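Search the forum
Advanced search

White tabletop for a small work room: finish, cleaning, wall color

deskmoth wrote:
Okay, I finally did it! I got rid of the old brown desk and went with a white top, straight up against the wall, and I am ridiculously happy with it. The room is 125 square feet with one window facing north, and it feels like somebody turned a lamp on in there. I went with the Wurkport top in matte. Now I'm stuck on the wall. It's a tired green at the moment and I want something pale. Pure white, or a shade off?

fernhill_pat wrote:
A shade off, every time! I did pure white behind a white table and by 4 p.m. the whole corner looked like the inside of a fridge. Innes has a nice soft one, I think they call it Oat Milk or Oat something.

gluepot wrote:
Going to disagree with Pat. Off-white next to white makes the wall look dirty. My sister-in-law's kitchen is like that and I want to scrub it every time I visit. Keep the green! Or go darker.

fernhill_pat wrote:
Dirty?? It looks calm. You need a bit of gray in it, that's all, the yellowish ones are the trouble.

deskmoth wrote:
Ha, I love that I've started a fight. Can I ask about cleaning too? I've got a pencil smudge near the front that won't budge with dish soap.

norrisbench wrote:
Melamine sponge, barely damp, light pressure. Don't lean on it or you'll polish a shiny patch into the matte, and then you'll see that patch forever (ask me how I know). I've had a white top for 14 months and I wouldn't go back. You drop a small screw on it and there it is! On my old oak one I used to crawl around with a flashlight.

gluepot wrote:
And every crumb and every coffee ring.

norrisbench wrote:
Well, yes — so you wipe it. Takes a second.

On the wall question I'm with Pat. Mine is plain off-white with the matte top against it and I like how quiet it is back there. No shelf over it, no pegboard.
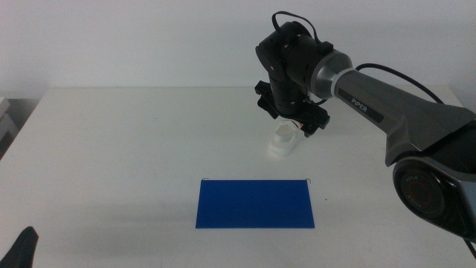 Matte top, off-white wall, soft shadows and no glare.

fernhill_pat wrote:
See, THAT is what I mean. Lovely clean line where they meet!

gluepot wrote:
Fine, it looks better than the kitchen. I'd still want a color. Did you caulk along the back?

norrisbench wrote:
No caulk. I scribed the back edge to the wall, took 5 passes with a block plane and a lot of muttering. If yours is bowed, Revgate sells a thin foam strip that does the job.

deskmoth wrote:
Sponge worked, smudge is gone! Picking up sample pots tomorrow, two off-whites and one dark blue to be fair to gluepot. Will report back.

Hivelero Home Forums
391 views | 14 replies in related threads | Share
Contact us | Copyright Hivelero | Back to top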